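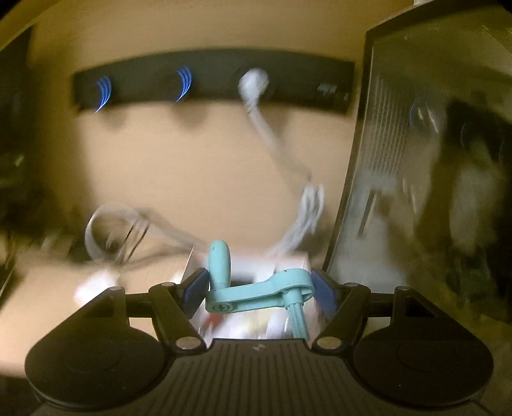 第四讲 手持夹爪采集:桌面作业的规矩

大家好,这一讲我来带。上一讲Kerubo Koech把夹爪的标定讲完了,标定表填错的那几组同学,我已经在表上画了圈,课后自己去改(真的去改,别只是看一眼)。今天不讲公式,专门讲规矩:拿着夹爪站在桌子前面,哪些事必须做,哪些事不许做。

我知道一听“规范”两个字就有人想打瞌睡。我自己第一次读Rotich那份内部规程的时候也读得头昏,读到第二遍才发现,里面大半条目都是我犯过的错,一条一条写得明明白白,看得我脸红!所以我把它拆开,按一次采集的先后顺序讲,大家边听边在讲义空白处记。

一、开始之前:先看桌子,再拿夹爪

进工位第一件事是看线。桌上盘着的白线、从插排上垂下来的线,都算在“工作空间”里面。我们这门课的规定是:线可以留在画面里,但不能落在夹爪要走的路径上。先空手比划一遍动作,手腕会扫到哪里,心里就有数了。碰得到线,就把线挪开,挪完再比划一遍。

插排装在墙上的工位,插头那一侧留给线,另一侧留给人。大家别嫌啰嗦,上学期有一组就是站反了,做到一半整条线搭在手臂上,那一段数据全部作废。

靠近玻璃或者镜面的工位要单独登记。反光面会把别的东西带进画面,后面做位姿估计的同学看到一堆对不上的特征点,会跑来找我,我再来找你们。登记表里有一栏叫“反光面”,写清楚在左边还是右边就够了。

二、夹爪自检

顺序固定,不要自己发明:

1. 手指空载开合2次,听有没有异响。
2. 看连杆上的铆钉,松了就停用,贴黄条,换一把。
3. 看两块指垫,表面有油、有碎屑就擦,擦不干净就换。
4. 合拢手指,看两块指垫是不是正对着。歪了不要用手掰!送回Trerkwood那张维修台。

第四条我多说两句。连杆是左右对称的,一边歪了,另一边跟着受力,掰一下当时看着正了,下一组用的时候又偏,而且更难查。每学期我都要讲这件事,每学期都有人掰。

三、怎么夹:以塑料曲柄为例

曲柄这类零件很适合拿来练手:一头是竖起来的圆头旋钮,中间一段弯的平臂,另一头是轴。形状不规则,重心也不在中间,夹哪里就成了问题。

课程要求先定夹持部位,写进任务卡,再动手。整组示范要用同一个部位。你第一次夹旋钮,第二次夹平臂,第三次夹轴,模型学到的东西就乱了。想换部位可以,另开一张任务卡。

力度方面,薄壁塑料件以“不滑、不变形”为准。指垫有弹性,手上别较劲。大家习惯性地会越捏越紧,尤其是提起来的那一下,我自己也有这个毛病,后来养成了习惯,提之前先停一拍,松一点点,再走。

还有朝向。带轴的零件,轴朝哪边也要写进任务卡,例如“轴朝下,旋钮在左”。别写“正常放置”,你的正常和我的正常很可能差了半圈。

四、动作速度

画面糊不糊,很大程度上看你的手有多快。夹爪自己在画面里常常是清楚的(它跟着相机一起动嘛),糊的是后面的盒子和桌面,所以光盯着夹爪看,会以为这段挺好。检查的时候请把眼睛移到背景上去!

我们的做法是:接近目标物和放下目标物这两段放慢,中间转移可以正常走。背景盒子有一点模糊可以接受,盒子边缘完全认不出来就重录。拿不准的放进“待定”文件夹,我每周清一次。

用盒子做收纳任务的同学再注意一点:盒子里如果已经有一堆彩色的小东西,录制过程中不要去翻动它们。要换内容,先停录,换好,再开一段新的。

五、数量和命名

每组每个任务交200段,其中合格的不能少于79%。有同学问79这个数哪里来的,是Pareo那边训练的时候试出来的门槛,低于这个数,返工比重录还费时间。我原来想直接写80,被他们否了,哈哈。

命名用“组号_任务_序号”,中间是下划线,不要空格,不要中文标点。Ukell的上传脚本遇到空格会直接跳过文件,而且不报错。你以为交了,其实没交,到截止那天再来找我就晚了。

六、什么时候必须停

下面几种情况,立刻停录,把夹爪放回支架,再处理:

线缠到夹爪或者手腕上;
零件出现裂纹或者发白;
有人走进工作空间,包括老师;
手指卡住,合不上或者张不开;
你自己累了。

最后一条是我坚持加进去的。手持夹爪举久了,肩膀一酸,动作就会变形,自己感觉不到,回放的时候一眼就能看出来。连续录18分钟换人,组里互相提醒,组长来计时。

停录之后要在日志里写一行,写发生了什么、处理了什么、从第几段继续。一行就行,我不收小作文。

七、课后作业

每组选一个带轴或者带把手的小零件,写一张任务卡,内容包括夹持部位、朝向、起点、终点、停录条件。任务卡写完先给隔壁组看,让他们照着做一遍,中间你们不许开口提示。他们做错的地方,就是你们没写清楚的地方,改完再交给我。

任务卡模板在课程网页的第四讲下面,旧模板没有“反光面”那一栏,别下错了。有问题可以在讨论区问,也可以直接来实验室,我下午基本都在。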